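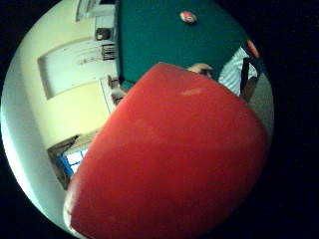 Fig. 4.1 Handling work with a hand-held gripper, Priltham

Chapter 4: Working rules for shared benches

Rules first, kit second. The Priltham code runs to 155 clauses – we need only a few of them here.
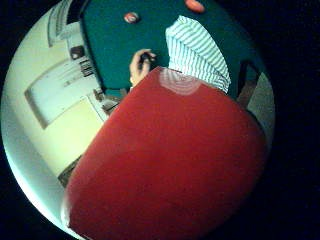

Clearance is the rule most often broken. Agree it before work starts, write it down, stick to it. With a hand over the green tabletop, fingers curled round a small dark object, the tool keeps its distance untill the hand is out. No exceptions for small parts.

Next, cables. Route them high, label both ends, check each shift
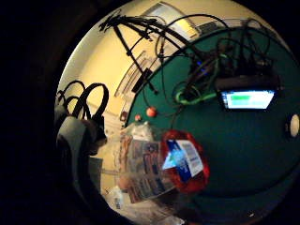
and log the check. Faults go in the same log, Weldu form or your own. Keep entries for 320 days.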